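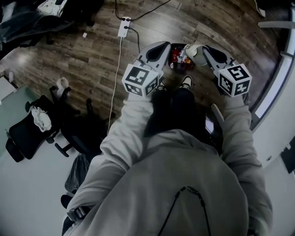 Teaching the Cup Task: A Walkthrough for New Members of the Barnville Robotics Club

Welcome, and thank you for signing up for a data evening! If you've never held the grippers before, please don't worry, because most of our members hadn't either when they joined, and by the end of the first evening they were arguing over whose turn it was. I've written this up so you can read it at home with a cup of tea and arrive already knowing the order of things. It's a bit long. You can skim the parts you know.

The task is simple to say: pick things up and put them in the bin. Paper cups are what we start everyone on. They're light, they squash if you're greedy with the trigger, and they lie on their sides in ways that make you think about your wrist. You do the task with your own two arms, one gripper in each hand, and the recordings go toward training Dustus, our two-armed student robot, to do the same thing.

What you'll need

Two hand-held grippers, left and right
The small dark bin
Paper cups and a handful of wrappers or packets
The power strip and the long white cord
Shoes you can crouch in (sneakers are perfect)

Step 1. Set up the floor

We work right down on the wood floor, with the desk chairs pushed back out of the way. Put the bin just in front of where your feet will be, close enough that you can reach over it without leaning. Then run the cord so it comes in from the side. If it ends up between you and the bin you will drag a cable through every single recording, and I say this as somebody who lost a whole February afternoon that way.

Step 2. Look over the markers

Each gripper carries a white cube with black square patterns printed on it. The software uses those patterns to work out where your hands are, so wipe off any smudges with a dry cloth and check that each cube sits firmly. If one wobbles, stop and tell Amna Swati, who keeps the little screwdriver in her pencil case. Please don't tape it! We tried tape, and the positions drifted so badly that Dustus spent an evening reaching politely for cups that were a hand's width away.

Step 3. Get comfortable

Crouch or sit low, whichever your knees prefer, and hold both grippers out in front of you. Push your sleeves back if they flop over the cubes. Open and close each gripper a few times until you can feel where the fingers meet. The black pads do the holding, so a gentle squeeze is plenty for a cup.

Step 4. Do a practice run

Before you record anything, move one cup into the bin with your right hand, then one with your left. Go slower than feels natural. Come in with the fingers open, close them on the cup, lift, pause for a breath, carry it over the bin, and let go. That small pause looks silly while you're doing it, but it gives us a clean point to split the recording later on.

Step 5. Record a set

A set is 15 runs. Start each one with both hands held still, and finish it the same way. Change where the cup lies each time: upright, tipped over, close to your shoe, off toward the cord. If you fumble and drop it, just carry on and pick it up again – those recoveries are lovely to have, and Consolacion Dumlao marks them separately when she goes through the files.

Take a proper break after each set. Shake your hands out and stretch your back, and let the next person have a go.

Step 6. Save and label

Type your initials, the object, and the hand you used. Spell the object the way it's spelled on the sheet by the door, please. We had 1,128 saved runs as of 31 Dec 2022, and 26 of them were labeled "cpu." It took us far too long to work out that those were cups.

If something goes wrong

The tracking jumps: you've most likely turned a cube away from the camera or covered it with your sleeve. Stop, hold still, and start that run again.

The cup keeps slipping: hold it a little below the rim and check the pads for dust.

The cable pulls on your left hand: give yourself more slack before you crouch down.

Once you've finished two sets of cups, ask for the packets. They're flatter and slide about more, and I still find them the harder of the two. Bring a sweatshirt, too, as the room takes a while to warm up in the evening.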